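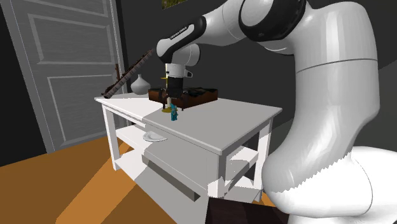 Griltness Court is a block of rental apartments in Plekport, and I'll admit I'm fond of it because my first lease was on the second floor! The owner was Þórarinn Ingvarsson, who bought the lot from a boat dealer and wanted small, cheap units near the ferry.

There are 2 entrances, one on Chornovol Street and one off the parking lot (use that one if you have groceries). Most units have one bedroom and a galley kitchen. Mine was 1015 a month with water included, and the lease ran 2 years, longer than most in town.

Peninah Mwakalinga took over as manager one July and changed the deposit rules - tenants now get a written list of any deductions before they hand over the keys. Pets are allowed on the ground floor only. Parking is extra, and the waiting list for a space is kept at the office on Ekance Lane.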